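Décalage entre pose des marqueurs et ouverture des mors : quelle correction avant apprentissage ?

Posté par Mollah, juillet 2020
Catégorie : Robotique, apprentissage par démonstration

Bonjour,
Je cherche à reproduire la méthode Rista : démonstrations bimanuelles avec deux pinces tenues à la main, sans bras robotisé, puis clonage de comportement. La pose de chaque pince est estimée à partir d'un cube à marqueurs fixé à l'arrière. L'ouverture des mors passe par une voie série séparée.

Nous avons 400 démonstrations de manipulation d'objets souples, dont 211 avec des fleurs artificielles. Sur ces dernières, la politique ferme les mors trop tôt. 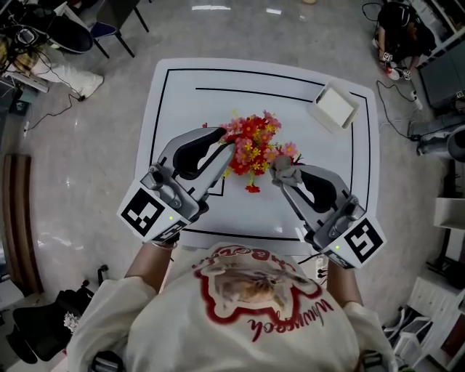
Le retard mesuré entre les deux flux atteint jusqu'à 29 ms et varie d'une session à l'autre. Je l'ai corrigé par une constante, sans gain net. Faut-il rééchantillonner toutes les trajectoires, ou revoir d'abord l'estimation de pose ?

Rezaul Biswas
Une constante ne suffit pas si le retard dérive. Procédure que j'applique :
enregistrer en début et en fin de session une série d'ouvertures franches, mors bien visibles ;
estimer le retard par corrélation croisée aux deux extrémités, puis interpoler linéairement ;
rééchantillonner ensuite sur l'horloge de la caméra, interpolation sphérique pour les rotations.
Vérifiez aussi la transformation cube-mors. Une erreur de quelques degrés sur le cube se traduit par un écart en bout de doigt proportionnel au bras de levier. Avec une seule face visible, l'ambiguïté de pose plane produit des sauts d'orientation : rejetez ces images au lieu de les lisser.
Sur notre jeu (1 258 séquences), le retard expliquait la plupart des fermetures prématurées, le reste venait des sauts.

Caltovar
Même problème ici, j'ai baissé la fréquence et c'est passé. Pas cherché plus loin.

Muleo
Attention avec la baisse de fréquence, ça masque le retard sans le supprimer. Pour le reste d'accord avec Rezaul. Regardez si l'erreur est la même à gauche et à droite, chez moi une seule des deux voies série était en cause.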